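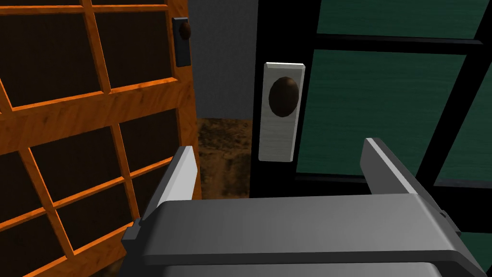
The Long Way to a Pot of Beans

November

By the Stornville Table staff

Last updated in November

I came to beans through laziness. There was a paper sack of them on the bottom shelf at Mokoena, the little grocery I stop at on my way home, and it was cheaper than anything else I was carrying. I bought it, put it in a cupboard and forgot it for most of a year. Then we had a week of freezing rain in Stornville, I didn't want to go out, and there it was.

That first pot was terrible! Half the beans were mush and the other half squeaked when you bit them. I ate two bowls with a lot of hot sauce and started reading.

Old beans cook slowly and unevenly, and a year in my cupboard (plus who knows how long on that shelf) hadn't helped. These days I buy from Brodeck, a farm stand out past the reservoir that puts the harvest year on the bag in grease pencil. They grow a speckled brown one they call the Wilero, a bit bigger than a pinto, with a skin so thin you hardly notice it. I've asked where the name comes from and got two different stories from the same person, so I've let it go.

My weekly pot starts with 440 grams of dry beans. I know, grams, but my scale got stuck on metric years ago and that happens to be what fits my jar. They go into a big bowl the night before with plenty of cold water and a spoonful of salt. Yes, salt in the soaking water. My grandmother would have taken the spoon out of my hand, but I've done it both ways and the salted ones keep their skins on and taste of something all the way through.

In the morning I drain them and get out the heavy pot. Half an onion goes in cut side down with a good slug of olive oil, and I leave it alone until it's nearly black. Then garlic (7 cloves, whole, I don't even peel them all), a bay leaf, the beans, and water to come up a couple of inches over the top. I boil it hard for 15 minutes - kidney beans really need that, and I do it with every kind so I never have to remember which. After that the heat goes down as low as my stove will go and the lid sits a little crooked.

And then it's just waiting. I've had a pot done in an hour and I've had one take all afternoon. I taste five beans at a time, because one bean will lie to you. If all five are creamy, they're done. If four are, they're not, and I go fold some laundry.

The broth is the part I get silly about. I let the beans cool in it, and by suppertime it's thick enough to coat a spoon. The first night we have them plain in a bowl with toast and raw onion. The second night they get mashed into a hot skillet with the fat from 100 grams of bacon, and the bacon goes back on top. Whatever is left turns into soup with a handful of small pasta, or goes in the freezer in old yogurt tubs that I never label and always regret.

I tried tomatoes in the pot once, right at the start, and the beans stayed hard until bedtime. Acid does that. Now the tomatoes go in at the end, same with vinegar or lemon. A Parmesan rind can go in whenever you like - I keep a bag of them in the freezer door.

Brodeck sells out of Wileros by the middle of winter, so I've been stocking up. There are six bags in the hall closet, behind the boots, with the year facing out.

Shares: 15
Comments: 7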